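Section 4. Sorting boards and loose blocks: checking, cleaning and storing

This section is part of the set-up guide for the Korkholm toy library shelf system. It was written by Nazmiye Öztürkmen and checked by Serpil Saraç. Please read it before you put any sorting board on the shelf for the first time.

4.1 Before you start

You need a clean table, two soft cloths, a bowl of lukewarm water with a little mild soap, a shallow tray and the set card. The set card is the small yellow card which comes in the lid of every Korkholm box. If the card is missing, write a new one by hand from the list in Section 9 – do not take the card from another box, even if the box looks the same.

Note: Boards made of foam and blocks made of wood are cleaned in different ways. Keep them apart on the table until you have finished step 6.

4.2 Checking and cleaning

1. Take all the blocks out of the box and put them on the tray. Turn the box over and tap it gently.

2. Look into every hole of the board. Crumbs and small beads like to stay in the corners of the narrow holes. Use a dry brush, never a knife or a needle.

3. Wipe the foam board with the damp cloth. Wipe also inside the holes, but do not press hard. Foam which is pressed with a fingernail keeps the mark.

4. Wipe the wooden blocks with the second cloth, almost dry. Do not put them in the water.

5. Leave everything to dry in the air for 2 hours. Do not use a hair dryer or a radiator.

6. Try each block in its hole. It should go in without force and come out again when you turn the board over.
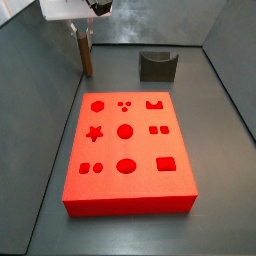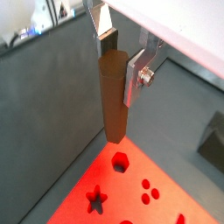
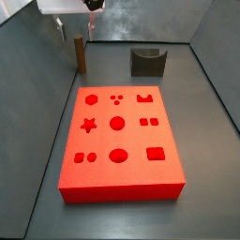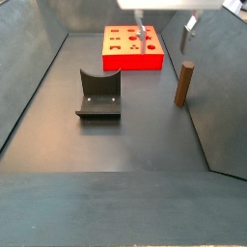 Red sorting board with shaped holes; a brown hexagonal block appears in the second and fourth pictures.

Caution: Small blocks can be a choking danger. Any block which fits completely inside the Miltine test tube must be kept out of the boxes for children under three years.

4.3 If a block does not fit

Wooden blocks can become a little thicker in a damp room. Put the block in a dry place overnight and try again in the morning. If it is still too tight, do not sand it, because the dust and the rough surface are both a problem for small children. Put the block in a paper bag, write the box number on the bag, and order a new one with the form in Section 10. The storeroom at Karabulut usually sends replacements in roughly 7 working days.

4.4 Putting the set on the shelf

1. Lay the board flat on the bottom of the box, with the holes up.

2. Put the loose blocks in the cotton bag and close the string. The bag goes on top of the board.

3. Place the set card in the lid and write the month of the check on it, for example "November".

4. Put the box on one of the two lower shelves. Foam boards should not stand on their edge – after a long time they bend and the holes lose their shape.

Note: Do not put heavy puzzles on top of a foam board. Books are also too heavy.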